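4. Saving Seed with Your Warnus Drying Cabinet

By September most of you will have a kitchen counter covered in saucers of tomato seed, and this is the part of the year the Warnus was made for. Please read the whole section once before you start, preferably with a cup of tea, and then come back and follow the steps.

4.1 Before you load the trays

1. Set the cabinet on a level surface, with a hand's width of free space behind the vent.
2. Turn the dial to LOW and let the cabinet run empty for 20 minutes.
3. Rinse fermented seed (tomato, cucumber) in a sieve until the water runs clear. Bean and pea seed needs no rinsing.
4. Spread the seed in a single layer on the mesh. Do go easy here – a crowded tray takes far longer than two light ones.

CAUTION: Never use the HIGH setting for seed you mean to plant. HIGH is for herbs and apple slices only.

4.2 Drying and testing

5. Slide in the trays and close the door until it clicks.
6. Stir the seed gently with a dry finger each morning and evening.
7. Test a few from the middle of the tray. A dry bean shatters under a hammer, and a dry squash seed snaps when you bend it. If it only folds, give it another day.

4.3 Choosing containers

Small amounts keep best in small containers, one variety to each, closed tightly and stood upright so the labels can be read without rummaging. Paper packets are fine for a single winter in a dry room. 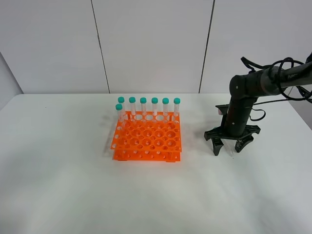
Matúš Charvát wrote in to say that he had always kept his beans in paper and lost a whole jar's worth the first year he sealed them up, and would we please tell people to wait an extra week before closing any lid on a bean. We are glad to pass that along, and we agree with him. Large seeds hold moisture in the center long after the skin feels dry.

8. Label each container with the variety and the year before you fill it.
9. Fill, leaving a little space at the top, and close firmly.

NOTE: The Zavimar tray holds up to 3,000 lettuce seeds in one layer, far more than most gardens will ever want.

4.4 Keeping varieties apart
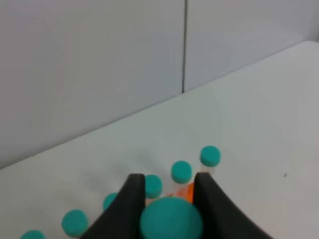
Mixed-up peppers are the complaint we hear most, and Aparecida Lacerda, who tested this guide for us, ended up with a row of very hot surprises one summer. Sort by family first and then by year. A matching set of teal caps looks lovely, but one round, flat top is much like the next when you are looking down at them, so put a dot of paint or a scrap of tape on each lid as well as a label on the side.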